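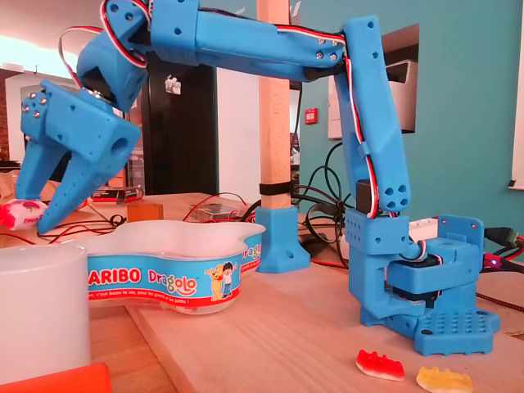 Im August kommt bei uns die Nebenkostenabrechnung, zuverlässiger als der Sommer. Dieses Jahr hatte sie 17 Seiten. Zum Ausbreiten braucht man eine helle Holzplatte wie die auf dem Foto, auf dunklem Holz sieht eine Nachforderung gleich so endgültig aus. Unsere beträgt 318 Euro. Die Hausverwaltung Torach bedankt sich im Anschreiben für das Vertrauen, von dem ich gar nicht wusste, dass ich es ausgesprochen hatte.

Ich lese so etwas inzwischen von hinten. Vorne stehen die freundlichen Sätze und der Umlageschlüssel, hinten steht der Hausmeisterdienst. Der heißt bei uns Fulach, kostet deutlich mehr als im Vorjahr und kümmert sich laut Anlage um »Grünpflege«. Wir haben einen Innenhof mit Betonplatten. Zwischen zweien davon wächst Löwenzahn, dem es, das muss man Fulach lassen, ausgezeichnet geht.

Dann wäre da der Posten »Sonstiges«, mehr als 132 Euro allein für unsere Wohnung. Ich habe angerufen. Am Telefon wurde mir erklärt, Sonstiges sei alles, was nicht unter die anderen Positionen falle. Damit hatte ich gerechnet, bedankt habe ich mich trotzdem, man ist ja erzogen.

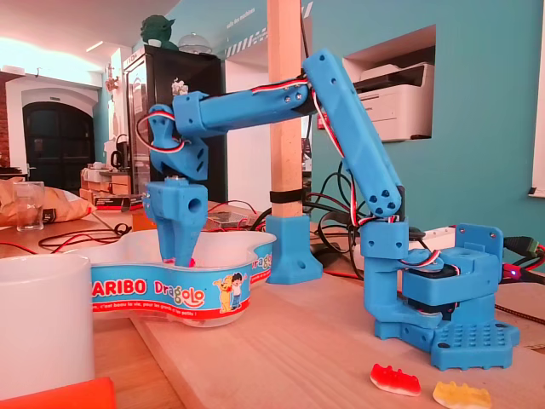

Wie lange kann man als Mieter Einwände gegen die Abrechnung erheben? Zwölf Monate, gerechnet ab dem Tag, an dem man sie bekommen hat.

Ich habe mir also die Belege erbeten, und zwar schriftlich. Die Antwort kam nach einer Woche: Einsicht gern, in den Räumen der Verwaltung, zwischen 10 und 11 Uhr. Kopieren dürfe man auch, das Gerät sei derzeit allerdings in Reparatur. Ich nehme das Telefon mit und fotografiere – vor allem die Rechnung für die Grünpflege. Den Löwenzahn habe ich schon.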